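Bedding and Room Reset Work: Progress Report to the Herasby Fund
November
By Venkatesh Unnithan
5 shares | 17 comments

The reporting period covers the second stage of the room reset work at the Skokov residence. The first stage dealt with kitchens and hallways and was reported separately. This stage covers bedrooms only: stripping, laundering, re-making and the return of personal items to their places.

There are 168 bedrooms in scope. At the close of the period 111 had been completed and signed off by Sumathi Devadiga, who holds the room register. A further 17 were in progress. The remainder are in the east wing, where work cannot start until the new linen cupboards have been fitted. Han has confirmed delivery of the shelving but not the fitting date.

Linen. Fitted sheets and pillowcases were replaced throughout under the Noltex order. Two sizes were supplied correctly. The third, for the narrow beds on the upper floor, came up short in length and was returned. Replacement stock has been received and washed once before use, as the specification requires.

Residents' own blankets are outside the order. They are washed at 40 degrees, tagged with the room number and put back on the same bed. This has taken longer than planned. The fleece and plush types hold water after the spin and need a second drying cycle, and the dryers on the ground floor are already in use until late afternoon. We have moved blanket drying to the evening — this has cleared the backlog but added to staff hours.

Method. The order of work in each room is now fixed. Loose items come off the bed first, then pillows, then the top cover. The sheet is pulled flat and checked for wear before anything goes back. 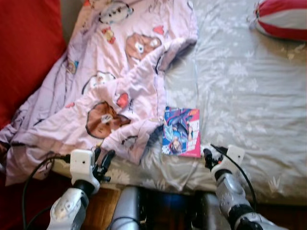 Books, cards and small belongings found on beds are the most common cause of delay. Under the earlier method they were gathered up with the covers and had to be recovered from the laundry bags. Staff now put them on the bedside shelf before the blanket is lifted, and note them on the room sheet. No losses have been recorded under this method.

Patterned blankets are folded in thirds lengthwise and laid across the foot of the bed. Round and shaped pillows do not stack and are placed at the head, on top of the standard pillow.

Spending is within the approved budget except for evening hours. A request to move 5 per cent from the linen line to staffing is attached for approval.

Next period: completion of the 17 open rooms, start of the east wing, second wear check on the Noltex sheets.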